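Fusumico extends pre-orders for Olness stoneware mug

24/06/2025

Fusumico has confirmed that the first run of its Olness stoneware mug is fully allocated and that pre-orders for the second run are now open. Customers who place a pre-order will have their mugs dispatched as soon as the new stock has been received and inspected at the company's Lynch warehouse.

The Olness mug was released in February in a single colour, a grey-green glaze over a dark clay body. The first run comprised 497 mugs. The second run will be offered in the original colour and in an unglazed finish with a glazed interior, which had previously been available only to trade customers.

Denise Hollis, Head of Retail at Fusumico, said the company had chosen to extend the pre-order period in place of a waiting list.

"A waiting list gives the customer no certainty," Ms Hollis said. "A pre-order reserves a particular mug from a particular firing, and the customer may cancel it at any time before dispatch."

The mug was designed by Botond Kozma, whose earlier work for the company includes the Bernau jug and its matching saucer. Mr Kozma has made one change for the second run. The handle has been set slightly lower on the body, following comments from customers who found the original difficult to hold with a full hand. The capacity and the diameter of the base are unchanged, and existing Olness lids will continue to fit.

Pricing and delivery

The price of the mug remains $36, including tax. Customers may order a maximum of 11 mugs in any one transaction. Larger quantities, including orders for workplaces and cafés, should be directed to the trade desk, where Glenys Garside is the contact for all Olness enquiries.

Payment is taken at the time of the pre-order. Where an order contains both a pre-order mug and items already in stock, the whole order will be held and sent together unless the customer requests otherwise at the checkout. A second delivery charge applies to split orders.

Mugs damaged in transit will be replaced or refunded at the customer's choice. Claims should be accompanied by a photograph of the item and its packaging. Minor variation in the colour of the glaze is a normal characteristic of the ware and is not treated as a fault.

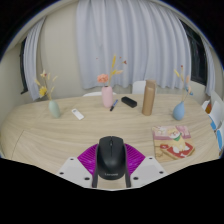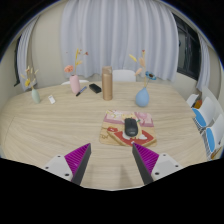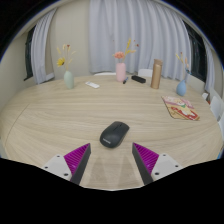
Tables with a pale wood-grain top.

Seconds sale

A limited number of seconds from the first run will be offered at the Lynch shop at a reduced price. These mugs have small marks in the glaze but are sound and suitable for daily use. Seconds cannot be reserved, posted or returned, and purchases are limited to 2 per customer.

Enquiries about the sale should be addressed to Hildegard Hollmann at the shop counter. Questions concerning an existing pre-order should be sent to customer service with the order number in the subject line.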